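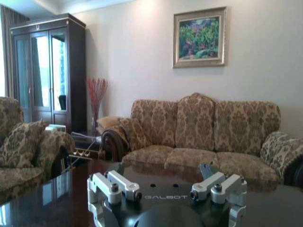
## 3. The formal sitting room

### 3.1 Setting and material

The second group of rooms in the study are those that households in Gidow and Jerau call the front room, the good room or simply "the visitors". They differ from the family rooms discussed in Section 2 in how they are furnished and in how often they are sat in. Of the 329 rooms recorded in the survey, 40 were described by their owners as kept mainly for guests. Oduor Temba carried out the interviews in Jerau and Joaquim Magalhães those in Gidow, using the same question sheet in both places. Interviews were held in the room itself wherever the household agreed to it.

Figure 3 is taken from this group. The pairing of a large patterned sofa with a dark polished table was the arrangement that owners most often had in mind when they spoke of a "proper" front room, including owners who did not have one themselves.

**Figure 3.** Formal sitting room with three-seat damask sofa and dark polished table.

### 3.2 The sofa

The sofa in Figure 3 has a carved, arched back, and the middle back cushion rises to a crest. Owners of similar pieces usually referred to the crest when asked what made a sofa formal. One woman in Gidow called it "the crown" and said that without it she would have bought two armchairs instead. The dark wooden scroll at the end of the arm was mentioned less often, although it is the part that gets handled most. Several people said they polish the scrolls and leave the rest of the frame alone.

The fabric is a damask in beige and olive-brown, with flowers and scrolls. Fabrics in this range of colours were common in the group as a whole. When asked about the choice, people spoke mainly about cleaning. A busy pattern was said to hide small marks, and a middling brown was said to age better than cream or red. Two households had bought their cloth separately from the Louro market and had the sofa covered locally; both had kept the remnants for repairs - in one case for longer than the first set of covers lasted.

Three separate seat cushions were preferred to a single long one. The reason given was wear. Cushions that lift out can be swapped about, and the one nearest the door, or nearest the television where there is one, is moved to the other end once it begins to sag. In 21 of the 40 rooms the owners said they did this at least once a year, most often in December before relatives arrive. We did not find any household that turned the back cushions in the same way. Where the back is shaped to a crest, the middle cushion fits only its own place.

Throw pillows in the same or a closely related pattern were usually placed at the arms, as with the one on the left arm in Figure 3. Their use is mixed. Older visitors put them behind the lower back, children take them to the floor, and most hosts return them to the arms as soon as the visitors have gone.

### 3.3 The table

The table stands in front of the sofa and has a very dark brown, glossy finish. The upholstery opposite can be seen reflected in it, along with streaks of light. This shine was valued, and it was also the most frequent source of complaint. Owners told us that a high polish shows dust by the middle of the morning and fingerprints at any hour. A few had given up on it and laid a cloth over the whole top, which others in the same street regarded as a waste of a good table.

The commoner answer was to keep the surface clear between visits and bring out mats with the tea. Cleaning routines varied a good deal. Some owners used only a dry cloth, some a damp cloth followed by a dry one, and a smaller number used a shop polish. Those who had used polish for many years tended to say that they would now go without it, as it built up near the edges and had to be taken off again.

### 3.4 Pattern and polish together

Magalhães has argued in the project notes that the sofa and table are best treated as one purchase, even where they were bought years apart. Our interviews support this in part. Households in Jerau generally chose the table after the sofa and matched it to the show wood on the arms. In Gidow the order was less regular, and tables were often handed down. The Gakton estate, which has smaller front rooms, is a separate case: there the large sofa was kept and the table was the thing given up, or exchanged for a pair of side tables. We return to Gakton in Section 5.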